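Home Diary Kitchen Garden Archive Contact

Mugs, mostly

5 min read

Rain all Saturday, so I did the mugs. I've been putting this off since we moved the kitchen stuff around in the spring, and it was one of those mornings where I'd already had two coffees by 8 and needed something to do with my hands (and no, I was not going to do the taxes).

So, the mug situation. We had 26 of them. I counted because I wanted to know how bad it was before I started, and it was bad! There are two people in this house. Even with my sister's family over at Christmas we have never had more than nine or ten going at once, and the kids want the plastic cups anyway. Mugs just come in. One comes home from a work thing, one comes wrapped around a plant, and you can't very well hand it back.

I laid them all out on towels in the living room and did the thing where you pick up each one and ask yourself if you'd drink from it tomorrow. It's harder than it sounds! The big Ashworth one with the chip has been with me since my first apartment and I have not used it in years, but I stood there holding it like somebody was trying to take it off me. It went on the windowsill in the end with pencils in it. I know. I know that's cheating.

The ones I really love are the two-color kind, where the outside is one thing and then you look in and it's something else altogether. Teal outside and yellow inside, that's my morning one, and the yellow does something nice to a cup of tea even when the day is gray. The pink one with the dark purple inside is for evenings. I couldn't tell you why, it just is. 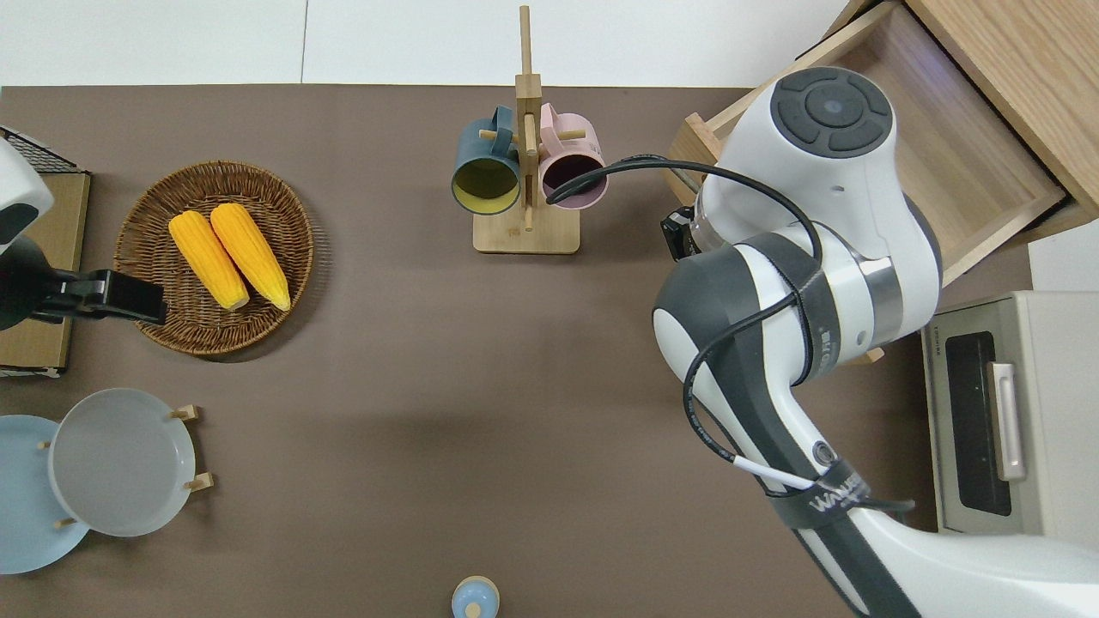 I got the mug tree at the flea market out in Broton, the one they hold behind the feed store. The seller wanted 25 dollars for it and I was so pleased to see a plain wooden one that I forgot to haggle and just paid. A plain post with little pegs, nothing carved on it, no rooster on top. My mother had one just like it when I was growing up and the mugs used to clink every time the truck went by, so hearing that sound again is half of why I wanted it. I've been hanging them and unhanging them all week like a kid with a new toy.

The drawer was the other job. It's a nice wooden drawer and for as long as I can remember it's been the place where batteries and takeout menus go to die. I tipped the whole thing out on the bed and threw away most of it. Found the warranty for a blender we gave away, four keys to nothing, and a coupon for Osico coffee that would have been worth having two Septembers ago. I haven't decided what goes in there yet. Dish towels would be sensible. I'd like to leave it empty for a bit and enjoy it.

Then I wiped down the toaster oven, and that got me thinking about cheese on toast, and that was the end of the productive part of the day. Sharp cheddar, a bit of mustard, too long under the heat so the corners went black. Ate it standing up with a mug of tea (the teal one, obviously).

The leftovers are in a box in the hall, to go to the thrift store on the Rerkska road when it stops raining. I've already taken one back out.

Recent entries
The soup that took all weekend
Tomatoes, late but trying
Why I gave up on the blue curtains
A walk out past Rerkska
Sorting the linen closet, part two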